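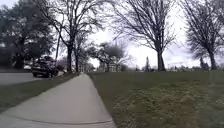 Do long-distance couples in college break up more often than couples who live near each other?
In our survey they didn't, at least over one semester, but they did argue a lot more about texting.

Project report by Henrik Nolte
Intro to Relationships and Family, Nenville
Jan 26, 2022

So I picked this topic because my girlfriend goes to school in Wiltberg and I wanted to know if we were doomed (my roommate had opinions). My partner on the project was Ravinder Desjardins, who is very single and kept me from turning the whole thing into a diary.

What we did
We sent a short survey to people at Nenville who told us they were dating someone in October. We got 59 usable answers back, and 17 of those were long distance, which we defined as too far to have dinner together on a weeknight. Then we wrote to everybody again at the end of the semester and asked if they were still together. Ravinder also did two longer interviews, and those ended up being my favorite part!

What we found
The breakup rates came out so close that I wouldn't bet lunch on the difference. What really split the groups was the fighting. Nearby couples argued over chores, money and whose friends were annoying. Long-distance couples argued about phones: slow replies, short replies, falling asleep on a call. One woman whose boyfriend works in Brerkemine told us they quit the nightly call and now just mail each other dumb postcards, and she likes him better for it.

Problems
Our group is small and they're mostly people we know from class or the dorm, so please don't plan your love life around this. We also never asked how long people had been dating before the survey, and Ravinder caught that after it had already gone out. Oops. If we did it over, that would be question one, and I'd want to hear from both halves of each couple too.

The survey questions and Ravinder's interview notes are in the appendix.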